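Shelf Tidy: Setting Up the Arm for Practice Runs
Rondus Robotics Club – Build Notes
Posted by Adelino Meireles, Feb 12, 2018

These notes cover the shelf exercise for the Zikia student competition. The robot picks up a fallen canister and stands it back on the shelf. Read the safety sheet before powering the arms.

Step 1. Park the hand. Send the rest pose and wait for the arm to stop. The fingers should be straight and point at the floor.
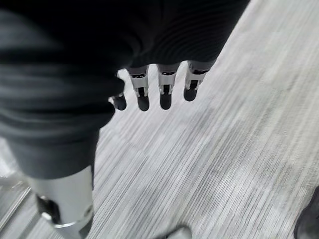 Can the sleeve stay on during calibration?
It can, provided the ribbed part sits clear of the finger joints. Fabric caught in a joint adds drag and the zero position will be off.

Step 2. Zero the fingers. Open the Plesonier console, connect on port 2051 and run the zero routine from the hand menu. Keep everything away from the fingertips until the prompt returns. Then look along the row of fingers. A finger that is bent at rest has to be zeroed by itself.

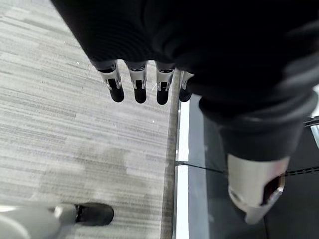
Alcides Siqueira wrote in to say that his team got better results by running the zero routine a second time after the motors had warmed up. We have added that to the checklist.

Step 3. Set the stance. Both feet go on the carpet, facing the shelf, close enough that the elbow stays bent when the gripper is over the front edge. With the elbow locked, the wrist has no room to correct.

Step 4. Approach the canister. Bring the gripper in slowly over the white edge – 20 percent speed is the limit for new drivers. Start with a canister that is lying near the front.
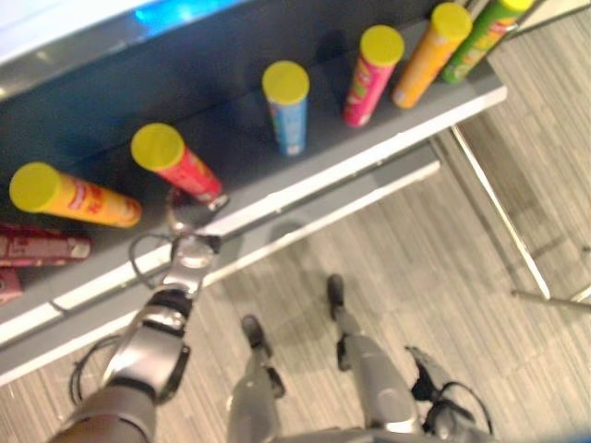
Hold the hover for 3 seconds before closing. If the fingertips drift during that time, back out and repeat Step 2. Do not correct drift by hand from the driver station.

Step 5. Grip and lift. Close until the force reading levels off, then raise the canister clear of its neighbors before turning the wrist. Grip near one end only if the middle is blocked, as the canister will hang at an angle and need more clearance.

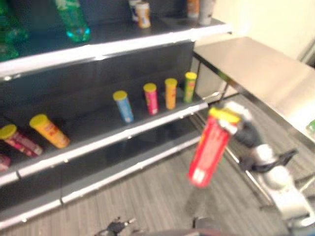 Figueiredo asked whether a dropped canister ends the run. Under the July rules it does not, but the clock keeps going and the canister must be left where it falls.

Step 6. Log the run. Record the driver, the speed setting and the result. A driver moves up to full speed after 14 clean runs – a run with a manual stop is logged but does not count.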